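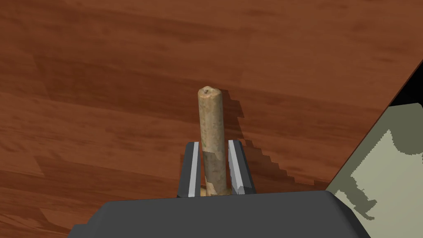 Wrist camera view in simulation: open gripper, upright cylinder on the tabletop.

Postoncombe: simulated wrist-camera episodes for grasp planning

Postoncombe is a set of 1,067 simulated episodes, rendered with one parallel-jaw gripper and a camera fixed behind the palm. We use it to train and test Bastos, our grasp planner, and to check changes to the controller before they reach an arm. Rui Lobo maintains the data and the loader.

Contents

Each episode is one folder with three files: the wrist video, a table of joint positions and gripper commands, and a short settings file with the random seed. Video and table are both stored at 10 frames per second and share an index, so row 0 goes with frame 0. Gripper width is in meters. Joint angles are in radians.

The held-out split has 190 episodes. Its seeds are listed in heldout.txt and should not be used for tuning.

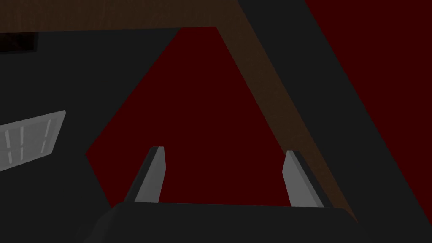

Camera pose is given in the gripper base frame. It is constant within an episode, but the August release moved the camera forward a little, so read the pose from the settings file and don't hard-code it. The loader prints a warning if the two disagree.

Loading

Install the package from the repo root, set POSTONCOMBE_ROOT to the data folder, and call load_episode with an episode number. Frames come back as 8-bit RGB arrays. Pass lazy=True if memory is tight. The first call builds an index file, and later calls reuse it.
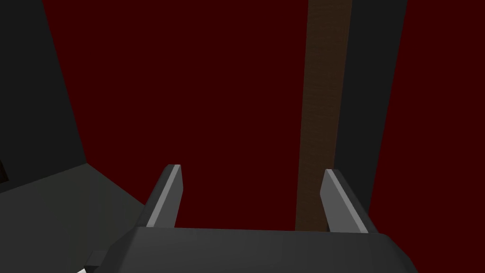 Can I train on frames where the target is out of view?
Keep them if your model uses history. For a single-frame model, filter on the target_visible column, which is computed from the renderer's object mask.

Known problems

Shadow edges are blocky on some surfaces. An edge-based detector will fire on them. Flelville, the perception module, masks them out, but version 2 of the mask is needed for the current renders.
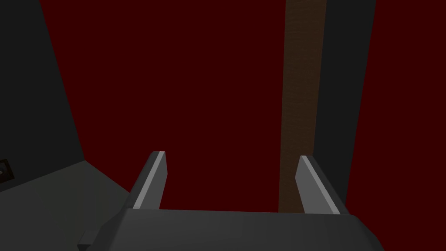 A few early episodes log the gripper command one step late. They are marked late_command in the index, and the loader shifts them by default. Set fix_late=False to get the raw values.

Contact forces are not included. The simulator reports them, but the numbers changed too much with the time step to be useful.

License terms are in LICENSE. Send bug reports through the Braltstead tracker with the episode number and loader version.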